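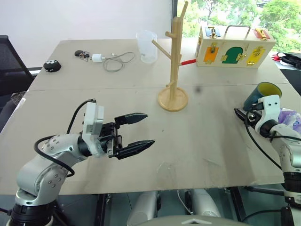 Home Projects Reports Staff Contact

Storing Mugs on a Small Table: Peg Trees, Stacking and Open Rows
Project report, Design for Daily Use
Aurelio Ibarra
May 30, 2023

1. Background

The shared kitchen on the second floor of Wimlow Hall has one short counter and no free cabinet. Mugs are left wherever there is space, and they get chipped when someone pushes them aside to make room for a plate. My project compared three ways of keeping mugs on a tabletop: standing in a row, stacked in pairs, and hung on a mug tree. I wanted to know which one takes the least table space and which one people keep using after the first few days.

2. Materials

The mug tree is light wood, with one upright post, four short pegs set at an angle and a round base. The pegs are at different heights. I used cups and mugs from the kitchen, including a dark blue cup that is yellow inside. A clear plastic measuring cup with a handle was kept on the same table, as it is in the kitchen, so that the layouts had to work around something that does not hang or stack well.

I left other things on the table too. The wooden lock box with the small colored doors belongs to the Mousavi playroom project, which shares the table with us. A computer mouse and a cloth also stayed out at times. A cleared table would have made all three methods look better than they are.

3. Method

The work was done in February in two parts. In the first part I measured the table space each method took up, using paper cut to the outline of the mugs and the base. For the tree I drew the outline with the mugs hanging, since the mugs stick out past the base. In the second part each method was used in the kitchen for 11 days. Residents were asked to put their mugs back the same way they found them, and I checked every evening after dinner.

I also asked residents to fill in a short form. I got 21 forms back.

4. Results

The open row was the easiest to understand and the worst for space. It also did not stay a row. By the third evening the mugs had spread toward the sink and two were behind the kettle.

Stacking saved space, but only when the mugs were the same shape. Tapered cups sat too far down in each other and were hard to pull apart. Several people wrote that they did not like a used-looking mug sitting inside a clean one.

The tree took up more room than I expected once it was loaded. Over the full test I logged 217 mug returns to the tree, and most were on a peg when I checked. The lower pegs were a problem for tall mugs, which touched the table and hung crooked. People with large hands said the handle has to be turned toward the peg before the mug is lifted, and that this takes some practice.

5. Problems

The tree leans if both mugs on one side are heavy and the other side is bare. I tried a rubber ring from Stullance under the base. It stopped the sliding but did nothing for the leaning. A wider base would probably help, but it would use up more of the table.

My evening checks missed anything that happened during breakfast, when the kitchen is busiest.

6. Next steps

I would like to try a tree with longer pegs and the lowest one moved up. The wood shop at Wendach has offered offcuts for this. The outline drawings and the blank form are in the project folder.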